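Cloakroom cupboard

A cloakroom cupboard is a tall, open-fronted or doored unit for coats, bags and the odds and ends people carry in from outside. You'll find them in schools, workshops, clinics and shared offices, and I've been keeping this entry going because I'm fond of them and the older page was mostly about antique wardrobes (lovely, but a different animal!).

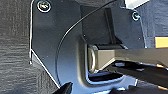
Page last changed: April, at 10:14, by the Skaditz Household Pages editors

The word itself is a bit slippery. Some people say locker, but to me a locker has a lock and belongs to one person, while a cloakroom cupboard gets shared. In Skaditz, where I live, the usual word is "Georgiev", after the joinery that fitted out most of the public buildings, and you still hear people say "stick it in the Georgiev" about any cupboard with hooks in it.

Layout

The basic plan hasn't changed much. You get a hanging space at the top, an upright divider so one person's sleeves don't end up in the next person's bag, and cubbies underneath. Hooks are more common than rails. I used to think this was just meanness on the maker's part, but a rail needs hangers, and hangers wander off – we bought 12 for our hall and I couldn't tell you where a single one is now.

Doors are a matter of taste. With a door, the whole thing looks tidy from outside no matter what's going on behind it. Without one, damp coats dry faster and you can see at a glance whether you've left your scarf. The Fullora range offers both, and so does Jonanell, whose doors lift off without tools (very handy on moving day).

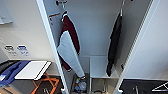

Long coats are the usual trouble. A jacket hung from a single hook droops, one sleeve swings across the front, and before long it's trailing down in front of the cubbies and you have to lift it out of the way to reach anything. I'd always go for a deeper hanging space and smaller cubbies if there's a choice.

The bottom cubbies are for shoes in theory. In practice they fill up with water bottles and whatever has dropped out of people's pockets, and ours gets a proper clear-out every Friday. A wire basket is a good buy for this, as you can pull the lot out in one go!

Care

White units show scuffs, mostly low down where bags get shoved in. Warm water and a drop of washing-up liquid will do for nearly everything. Check the hook screws while you're in there and tighten any that wobble.

See also: Coat stand, Boot rack, Hall bench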